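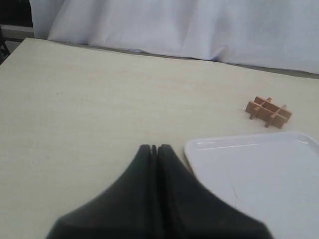 Opening, slide 1. Start with the claim everybody in this trade repeats: give each thing a home and the table stays clear. I've sold that line myself, for six years, and I no longer believe it. Point at the tray. White, raised rim, rounded corners, the sort of thing every organizing book tells you to buy. Then point at the little wooden lattice behind it, lying on the tabletop. Ask the room which of the two is the clutter. Wait. Let them argue a bit.

Slide 2. The tray problem. A tray makes a pile look deliberate. That's most of what it does. Put keys and receipts on a bare table and you feel bad about them by evening. Put them on a tray and you can leave them till September. Mention my hall tray and the dentist's letter. Keep it short, it got a laugh at Foulkes but it ran long.

Slide 3. The survey. Trutton asked 235 households whether they owned a tray or catch-all dish, and 182 said yes. Fine. The brochure then says trays "keep homes tidy." Look at the question again. They asked about owning one. They didn't ask what was on it, or when it was last emptied. Don't be rude about Trutton, two of their people will be in the second row.

Slide 4. Burgi Lanz's objection, in fairness. She says a tray sets a limit, and when it's full you stop. Good argument on paper. In my clients' houses, when it's full they buy a bigger one. Starna sells them nested, which tells you something about the customer. If Burgi is in the room, invite her to answer now and save the fight for later.

Slide 5. Small odd things. Trivets, coasters, half a puzzle, a bit of wood from a set. They have no category so they get parked on the nearest flat surface. The usual advice is a labeled box. I've opened a lot of labeled boxes. Ask for a show of hands: who has one marked MISC? Who has opened it this year?

Slide 6. What I'd try instead. Clear the table once a day, by hand, onto the floor if you must. No new containers for a month. Jayson Estrella ran this with the Sulto evening group and says people liked it. I'd want to know how their tables look in a year before I put it on a poster.

Questions. Somebody will ask which tray I recommend. Say the one you already have, empty. If time is short drop slide 5 and go straight to the month without containers. Handouts are by the door, remind them to take one only if they'll read it.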